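About Vainio

Vainio repairs, tests and resells home game consoles, handhelds and controllers. We work from a workshop in Evstead and handle equipment from private owners, resellers and game clubs. Most of what reaches us is between one and four hardware generations old.

The company was started by Leena Nieminen and Aarne Ojala, who had been repairing disc drives for a used-game store in Clindotthorpe. The store closed its service counter, and they bought the tools. Saimi Partanen joined the following March to run board-level repair, which the store had never offered.

What we work on

Our regular work falls into the groups below. If a machine is not covered, write to us before sending it.

Disc-based consoles. Laser assemblies, spindle motors, eject mechanisms, power supplies, fans and thermal compound. We replace HDMI ports and reflow or replace the chips behind them.

Cartridge consoles. Connector cleaning and replacement, capacitor replacement, voltage regulators, save batteries in cartridges. Video output upgrades are done on request, and the original parts are returned in a labeled bag.

Handhelds. Screens, hinges, batteries, speakers, charging ports and shells. A swollen battery must not be mailed. Bring it to the Evstead counter or to an electronics recycling point.

Controllers. Analog stick modules, triggers, button membranes and cables. Stick modules are replaced in pairs. A controller with one new module and one worn module will usually calibrate, but the two sides feel different and the customer tends to send it back.

How a repair is handled

Each device gets a job number when it is opened. The number stays with it until it ships, and the customer can use it to check status on the site. The technician records the serial number, the firmware version if the device boots, and any earlier repair work found inside.

Diagnosis comes next. Power rails are measured before the device is turned on for the first time, as a console with a shorted rail can be damaged further by repeated attempts to start it. We then load a known disc or cartridge, run the video output through a capture card and log temperatures under load.

A written quote follows. It lists parts and labor as separate lines. Nothing is replaced until the quote is accepted, and a quote that gets no reply stays open for 59 days. After that the device is returned at the customer's cost.

Finished devices go through a test run of 2 hours. For disc consoles this includes repeated cold starts and a full read of a dual-layer disc. For handhelds it includes one full charge and discharge. The test log is printed and packed with the device.

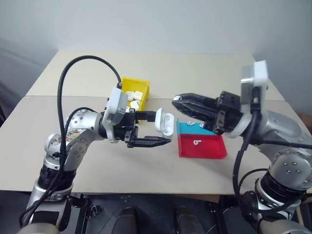
Parts and sourcing

New parts are used where the original maker or a licensed supplier still sells them. For older systems that is rare. We keep a stock of donor boards, and parts taken from them are tested on a bench fixture before they are offered. The invoice marks each part as new, aftermarket or donor.

We do not use aftermarket optical drives in systems where the drive is paired to the main board. The original drive board is kept and only the mechanical section is changed. If the drive board itself has failed, the quote will say so and will state what the console can still do without it — usually downloaded games, sometimes less.

Stock for resale

Consoles we sell have been through the same process as customer repairs. They are graded by function and by appearance, and the two grades are listed separately. A yellowed shell does not lower the function grade. Missing screws, replaced labels and non-original feet are noted in the listing.

Current stock is held in a database called Nerard, written in-house by Elsa Miettinen. It holds the repair history of every unit we have sold and more than 400 known faults sorted by board revision. Part of the fault list is public and can be searched from the menu under Reference. Corrections are welcome if they come with a board photo or a measurement.

Warranty

Repairs carry a warranty of 11 months on the parts we replaced and the labor involved. It does not extend to unrelated faults in the same device, and it ends if the case is opened by another repairer. Resale units carry the same term. Save data is outside the warranty in all cases. Back it up first if the console still allows it; where it does not, tell us on the intake form and we will avoid erasing storage unless the repair requires it.

What we do not do

We do not install modchips, remove account locks or work on consoles reported stolen. We do not give repair prices by phone from a description of symptoms. No picture on the screen can come from any of several faults, and the cost of fixing them differs widely.

Contact

Repair questions go to Saimi Partanen. Stock, trade-ins and bulk orders from resellers go to Tuulikki Hakala. Include the model number from the underside of the console — the name on the box is not enough, as most models went through several board revisions under the same name.

The rates and terms on this page apply to devices received on or after August 26, 2024.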